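Teaching a Robot to Tidy a Desk: What We Learned from Hand-Held Demonstrations

Student project report, Pranevcombe robotics module

Why we chose this project

When our group first sat down to pick a topic, we all wanted something that would get us out of the computer room and using our hands. We had read a little about recording household chores with hand-held grippers, where a person does the job and the recordings are later used to train a robot arm, and we wondered how much the way a person moves affects what the robot learns. That became our question: do slow, deliberate demonstrations train a better policy than demonstrations done at an ordinary pace?

The setting

We worked in the big shared hall at Pranevcombe, which we came to be very fond of, even though it was noisy and there was always another group busy a few steps away. Our corner was set up like a small home study, with a white desk, a shelving unit, a book, a little picture frame and some flowers. We called this layout Tomoana, after the name on the booking form, and the name rather stuck.
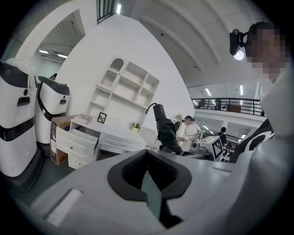
How we recorded

Each demonstrator held one gripper in each hand and carried out a short tidying task at the desk. The grippers have marker cubes on them so that their position can be followed, and our software, Gestley, matched that position to the video afterwards. We agreed on a few rules before starting:

1. Begin every recording with both grippers open and held out over the floor in front of the desk, and wait a moment before moving.

2. Take hold of the object with one gripper only, and keep the other one still and in view. The folding umbrella was our favourite object for this, being long and easy to follow, though the strap at the end did get in the way more than we had expected.

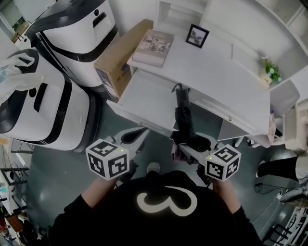 3. Put the object down fully before opening the jaws. Dropping it from a height counted as a failed recording and we did it again.

We kept 251 recordings in the end, after throwing away those where the tracking had been lost. It was a surprisingly tiring job, and by the afternoon we were all swapping over every 30 minutes – our wrists were very grateful for it.

What we found

We trained two policies with Fonilov, the training package our department uses, one on the slow recordings and one on the ordinary ones, and gave each of them 75 attempts on the arm. We had been quite sure the slow set would win. It did place objects more gently, but it also tended to stop just before grasping and hover there, and several attempts ran out of time. The policy trained at an ordinary pace was a bit rougher and finished the task more often.

Our best guess is that the slow demonstrators paused before each grasp without meaning to, and the policy learned the pause along with everything else. When we went back through the recordings we found those pauses in nearly all of the slow set.

What we would change

We would trim the pauses and train the slow policy again, and that is the first thing we would like to try if we are given more time on the arm. We would also want more people holding the grippers – there were only three of us, and we had all picked up each other's habits by the end.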